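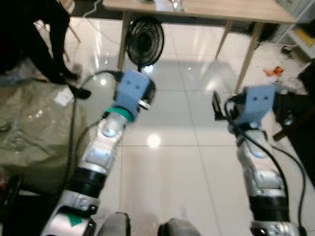
Ticket 242 - floor fan rattles and creeps
Product: Stustix round floor fan, black
Status: solved (I think!)

First of all, I love this fan. It lives under the dining table on a tiled floor and cools the whole room from down there. But since October it has had a rattle on speed 4, and it walks. By the end of an evening it has shifted a good hand's width towards the wall and the cable is pulled tight.

Tried so far:

Cleaned the grille with a soft brush. Loads of fluff came out, very satisfying, same rattle.

Tightened the screws at the back. One was properly loose. Rattle quieter on the low speeds, no change on 4.

Swapped the extension lead for a longer one so it can't tug on the fan. No more tight cable, still creeping.

Put it on the rug in the hall for an hour. Silent! Didn't move at all. So the fan is fine and the tiles are the problem.

Reply from Teuber Home Support, 9 am
Great testing, thank you. Glossy tiles give the feet very little to hold on to, and dust makes it worse. Please wipe the feet with warm soapy water, let them dry, and check that all of them touch the floor. If one is worn, the Gredholm shop has the spare set, part 500.

Update
Washed the feet and one was worn nearly flat - well spotted! Picked up the new set from the Skilholm branch at lunch and they just push in. Ran it on 4 all afternoon under the table and it stayed put. There is a tiny hum if a table leg touches the casing, so leave a gap all the way round.

Happy for this to be closed. Could the bit about the feet go in the manual?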